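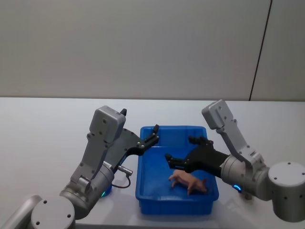
I have been reading about toy rotation again, which is a mistake I make every spring. The theory goes like this: you put most of the toys away, leave out a few, and swap them on a schedule. The child plays longer and deeper with less. Everyone who writes about it has a white shelf and a very calm child.

My friend Banafsheh swears by it. She bought a set of bins from Kovidik in five colors, one for each week of her cycle plus a spare, and she keeps a chart on the inside of a closet door. I asked her what happens when her son wants the thing in the yellow bin during a blue week. She said he doesn't ask. I have met her son, and I have my doubts.

Still, I gave it a month back in November. Blue bins only, low sides, no lids, because the books all agree that a lid is where toys go to die. (I'll give them that one. We had a lidded trunk for two years and the bottom third of it was archaeology.) The rule I settled on was that a bin should be shallow enough for a kid to see everything in it without dumping it out.

What I noticed is that a bin with very little in it does get looked at. One pink pig lying in the bottom of a blue bin has a kind of pull that the same pig never had in a heap of farm animals. My daughter took ours everywhere for four days — bath, car, dinner. Then she was done with it, and she went and found the closet where I'd hidden the rest.

So did it work? The Plemunness people, whose newsletter I still get for some reason, would say yes and tell me to lock the closet. They claim a family should own no more than 100 toys. I would like to know who did the counting, and whether a box of 500 beads is one toy or 500. They never get into that.

I suspect a lot of what gets credited to rotation is just having fewer things on the floor. You can get there by giving stuff away, with no chart and no matching containers. We sent two bags of plastic food and vehicles to my cousin's place and I haven't missed any of it, although the garbage truck was mourned.

I did keep the bins. They wipe clean, they stack, and they're light enough for her to carry across the room by herself, usually upside down. Right now one has crayons in it and another has my mail. The chart I drew up lasted until the second swap, and I think it's under the mail.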